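Workshop notebook, February

Bronze and plaster side. Heron piece, second version.

Started at 7.40. The clay has been under wet cloth since the last session and the neck has dropped again, a good finger's width at the bend. I propped it with a stick and a wad of newspaper and left it alone while I did the armature for the base.

The armature on version one was too light. I used the thin aluminium wire doubled, which held for a fortnight and then went. For this one I have a steel rod from the base plate to the shoulder, with the aluminium only from the shoulder up. Total length of rod 182 cm before bending. Bent it cold in the vice in three goes. The second bend is slightly out of line with the first and I have decided to keep it, as a standing heron puts its weight over one leg anyway and the lean looks right from the door side.

Went back through the sketchbooks from Skakura. Most of the marsh drawings are too finished to be any use. The good ones are the quick ones from the hide at first light, when my fingers were too cold to fuss. There are two where the bird has just turned its head and the whole neck is one line from bill to breast. Pinned both above the bench. I want that line and I don't have it yet. What I have is a neck with an S in it that looks copied out of a field guide.

Feathers: tried three ways of doing the long breast plumes on a test slab.

Wire loop dragged down through soft clay. Quick, lively, but the edges crumble when they dry and the mould will pull them off.

Thin strips rolled and laid on. Looks like noodles.

Wooden tool pressed in at an angle, then one stroke of a damp brush. Best of the three. Reads as plume from two paces and there are no undercuts to speak of. Go with this one. Use the boxwood tool with the chipped end, the new one is too clean.

Wax. The Dollura brown is finished apart from the scrapings in the tin. Have ordered the same again. The Flollama wax that came as a substitute last time is harder and takes detail well but cracks at thin sections, and the legs are all thin sections. Keep it for bases. If anyone wants it for small work it is on the shelf by the sink, please write down what you take.

Rang Šimkus about the casting. They want the wax in no more than four parts and would prefer the legs separate, with the join hidden under the belly feathers. I had hoped for legs and body in one. They say the metal won't reach the feet reliably at that thickness and I believe them, having seen what came out for the curlew. Lead time is 20 working days from when they get the wax. Quote is per piece for an edition of up to eight.

Plaster test for the rocks at the foot. Took a squeeze off the real stone with latex, 2 coats, filled it with plaster after lunch. Came out of the mould at 3.15. The lichen has come through better than I expected, every little cup of it. The lower edge had bubbles because I poured too fast. Next time tap the board more and pour from the corner. I am in two minds about using a real surface like this next to a modelled bird. It might make the bird look made up.

Worked on the neck until the light went. Took the S out completely, then put half of it back. Shortened the bill by a few millimetres, then measured against the notes and found it had been right, so put that back as well. Wrapped it all up wet with the prop still in.

To do:
Second coat of shellac on the base board.
Find the big calipers.
Redo eye position, left is lower than right.
Ask Šimkus whether the join could go at the knee.
Photograph the test slab before it cracks.
Order 61 more of the short brass pins, same gauge, to make up the box for the mould walls.
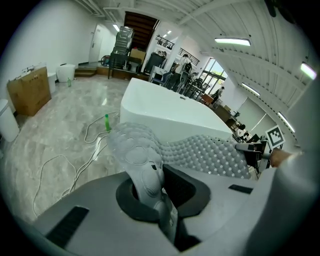

Marwa Kamel: I'd leave the join under the belly if I were you. We had one at the knee on the egret and it showed as soon as the patina went on, a darker ring all the way round. Also, the big calipers are in the plaster room, behind the sacks.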